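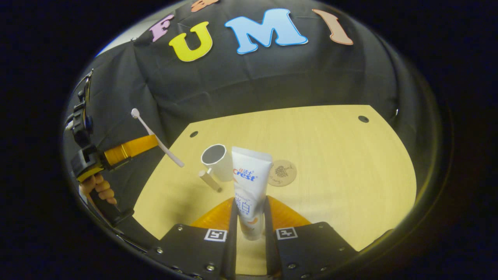

Vurnlow 3 is a bill-tracking and lobbying-disclosure service for people who follow state legislatures. I used it through one regular session, on a paid individual seat, to follow committee hearings and the registration filings of advocacy groups. The review covers the web version only. I did not test the phone app.

Setup

An account starts with a list of chambers and a list of search terms. Terms can be joined with AND, OR and NOT, and a NEAR operator takes a word distance. The NEAR operator is the most useful part of the search. Without it, a term such as "public safety" pulls in every appropriations bill in the session. With a distance of 32 words between "nonprofit" and "disclosure" my results dropped to a list I could read before lunch.

Importing an old watch list works from a CSV file. Mine had 680 rows. The importer rejected every row where the bill number had a space after the prefix, and the error report gave row numbers but no reason. I fixed the spacing with a find and replace and the second import went through.

Bill tracking

Status changes appeared within the hour for floor votes and by the next morning for committee actions. Amendments are shown side by side with the prior text, with deletions struck through. The comparison is accurate for ordinary amendments. For a full substitute it marks the whole bill as new, even where most of the sections carry over unchanged. Drirkus, which I used before this, handles substitutes better and matches sections by content.

Hearing notices are less dependable. Two hearings on my list were moved to a different room and time, and the alert for one of them arrived after the hearing had opened. Anyone who needs to sign up to testify should keep checking the chamber calendar directly.

Disclosure records

The filings module links a registered lobbyist to each client and each bill named in the report. Names are merged automatically. The merge is too eager: it joined a statewide tenants' coalition with a county group that has a similar name, and showed the county group as a registered client when it had never filed. I reported the error through the form. Anahera Hapeta of the support desk answered the same afternoon and separated the two records, but told me there was no way for a user to do that. Each merged record does keep links to the source filings, so a claim can be checked before it goes into print. It should be.

Witness lists are searchable by organization and by position (for, against, neutral). Position is blank for written testimony in most chambers.

Export and limits

Exports are CSV or PDF. The individual seat allows 100 exports a month, and each bill counts as one, so a long watch list uses up the allowance quickly. Zheng has no such cap but does not cover disclosure filings at all.

Problems noted
Alerts cannot be grouped by committee.
The date filter resets when the back button is used.
Member pages still showed last session's committee seats in February.

Rating

Search: good. Amendment comparison: good, except substitutes. Hearing alerts: poor. Disclosure records: useful with checking. I have renewed the seat for next session and will keep the Drirkus account open for substitutes.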